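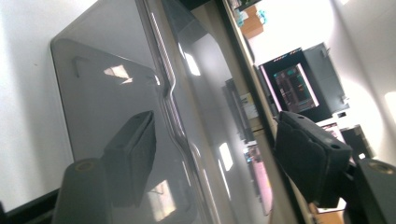

Staltgate Community Wind Band: Low Brass Section

Blog > Players > Practice Diary

Share 50 | Comments 2

So I finally bought the Gondimitz record. I'd been streaming it all summer on my phone while doing dishes, and then it turned up in the used bin at the shop by the bus station and I caved. If you don't know them, Gondimitz is a brass and accordion outfit who play wedding tunes very fast and then, without warning, very slow. There's one on side two called "Tuser" that I have now played so often my downstairs neighbor hums it on the stairs (sorry!).

"Tuser" is the reason I'm writing this, really. The trombone has the tune for the first minute or so, low and kind of grumbly, and then the whole band comes in at 143 beats a minute and he just keeps going like it's no big deal. I set the metronome to 143 last week to try it myself. Oh boy. I got four bars in before my slide arm and my tongue stopped speaking to each other. I dropped it way down and it's starting to sound like music, but a very tired kind of music.

What I love is how little he plays once the clarinet takes over. Two notes, a rest, two notes, a rest. I always want to fill every gap, and our director has written "LESS" on my part more than once, in pen. I listened to that section on headphones with the part for our fall march on my knees and crossed out half my own ideas. 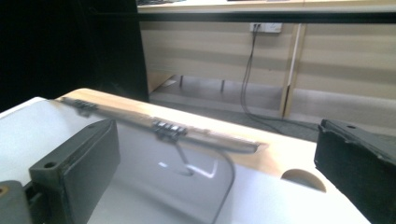 The slow side is harder to talk about. It's one long piece called "Lưu," and I didn't get along with it at first. It starts with the accordion holding a chord for ages and you keep waiting for the drums, and the drums don't come. I skipped it maybe ten times. Then one night I was too lazy to get up and move the needle, and there's this spot near the end where the tuba and the trombone swap the same three notes back and forth and it got me right in the chest. I had to sit there a while after. My tea went cold.

Anyway, I brought it up at rehearsal in September and asked if we could try "Tuser" for the winter concert. The trumpets were all for it (of course they were, they get the loud bit). The flutes looked worried. There's no published arrangement that I can find, so I've been writing one out by ear at the kitchen table, and I'm up to bar 220 with no end in sight. The repeats are sneaky! Every time I think it's going back to the top they've stuck in an extra beat.

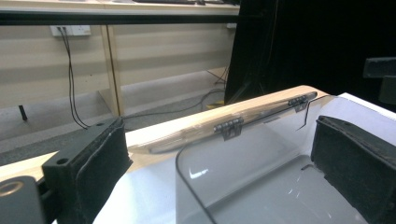
I also can't decide what to do with the accordion part. We don't have an accordion. I tried giving it to the saxes and it came out thick and sort of soupy, then I tried clarinets plus one horn and that's closer, though the horn would need to breathe at some point. If anybody reading this plays accordion and lives near Staltgate, please come to rehearsal, we have cookies at the break.

For now I'm practicing the opening every evening at half past six, long tones first, then the grumbly bit, then the fast bit at whatever speed I can stand. Next up is the page turn at the key change, which is going to need either a music stand extension or a third hand.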